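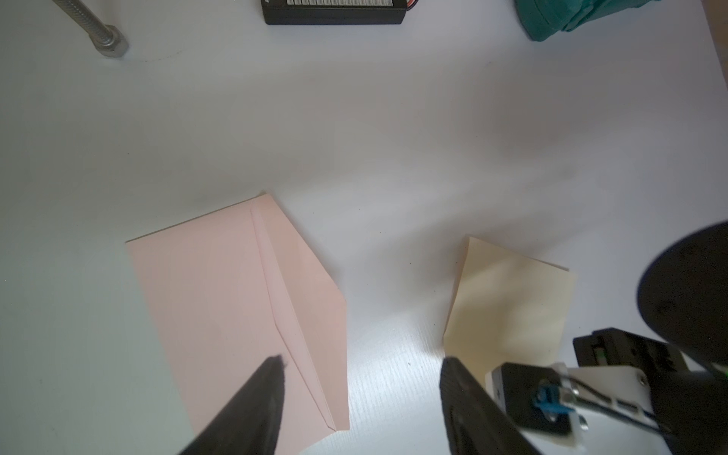 Figure 8.1 Folded pink paper and a square of cream-yellow paper.

Chapter 8
Lines of Symmetry

A line of symmetry divides a figure into two parts that match exactly when one is folded onto the other. In this chapter, students will locate such lines in polygons and use them to find unknown angles. Section 8.2 extends the work to repeating patterns.

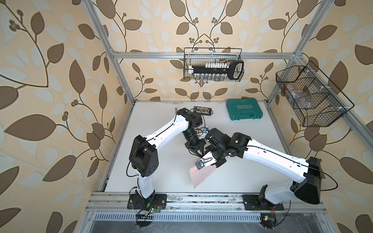 How many lines of symmetry does a square have?
A square has four: two through opposite corners and two through the midpoints of opposite sides.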